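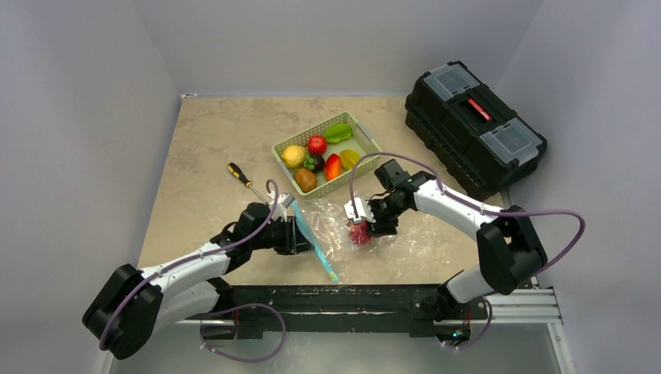 2 min read

3/3/18

Clear until midnight, then haze. Got the scope out at Carnstead by seven and let it cool for 40 minutes while I ate in the car. Kenta Murakami was already set up on the concrete pad with his refractor. He had the better spot again.

Wanted the moon out of the way but it was a day past full and very bright, so no galaxies. Stayed on double stars. Castor split cleanly at low power. Rigel took longer, and I only held the companion for a few seconds at a time. Sirius B, no. I tried for half an hour and wrote down nothing.

Theresia Pichler came over about the mirror. She thinks the coating is going on one side and that I should send it to Gandico before summer. They quoted her 860 for one the same size, plus shipping. I had put aside 800 for the whole year, and that was meant to cover the new focuser too. Will ask Anselmo Lopes what he paid.

Log is now at 857 entries counting tonight. I would like to reach the end of this notebook by April but the weather has not helped.

The finder bracket slipped again. Tightened it with the small hex key, lost the key in the grass, found it with the red light. Need to tie a string to it.

Ronaldo Guerra sent a message at ten asking if we had seen a bright pass in the north. We had not. Kenta thought it might have been a spent rocket stage. I was looking down at the chart.

Packed up at twelve thirty. Dew on the tube and all over the case, so everything is open in the hallway to dry. Left my gloves on Kenta's table. Must call him tomorrow, and order batteries.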